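In Defense of the See-Through Box

I own 35 clear boxes. I know this because my brother-in-law counted them in July, out loud, while I was trying to make lunch, and he has brought it up at every family meal since. So consider this my side of it.

I grew up in a tin house. Cookie tins, tea tins, a tobacco tin with fuses in it. Everything my mother kept was kept in something that used to hold something else, and if you wanted a sewing needle you opened the shortbread, the toffees and the other shortbread, and then you borrowed one from next door. I loved those tins. I still have two of them on a shelf, and I couldn't tell you what's inside.

That's my whole complaint about pretty storage, really. Lidded baskets, linen cubes, those little painted drawers everybody was buying a while back – they look so calm from across the room! And then you need a picture hook and you're on your knees pulling out every last one.

Malachy Lynch, who runs the hardware store in Trorkstead and has strong feelings about everything, tells me clear boxes are for people who like looking at their own mess. Well, yes. I do like looking at it. If I can see the mess I know I've got three rolls of tape and don't need to buy a fourth (I would have bought the fourth). He also sells labels, so I take his advice with a little salt.

Labels are fine for flour. For small stuff they're a lie within a month, because small stuff wanders. I had a drawer marked "batteries" for years and it was mostly birthday candles.

The shallow ones are my favorites, the kind with rounded corners and a couple of thin dividers standing inside. Deep boxes turn into soup. In a shallow one, even a little snarl of coppery strands shows up right away, and you can decide whether it's worth keeping. 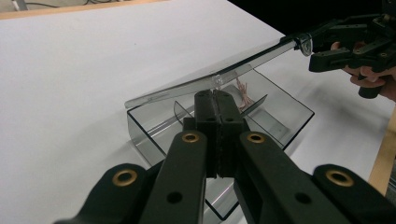

Clear box, clear dividers, clear plate resting at a tilt across the top.

Now, I'll give Malachy one thing. Acrylic scratches, and it shows every fingerprint, and if you wipe it with a paper towel you'll be sorry. Use a soft cloth and a drop of dish soap. A dull box is still easier to see into than a shortbread tin, though, and I'd take a scuffed one over a handsome one I have to open.

My brother-in-law went home that day with two of mine, by the way. He's keeping fishing hooks in them.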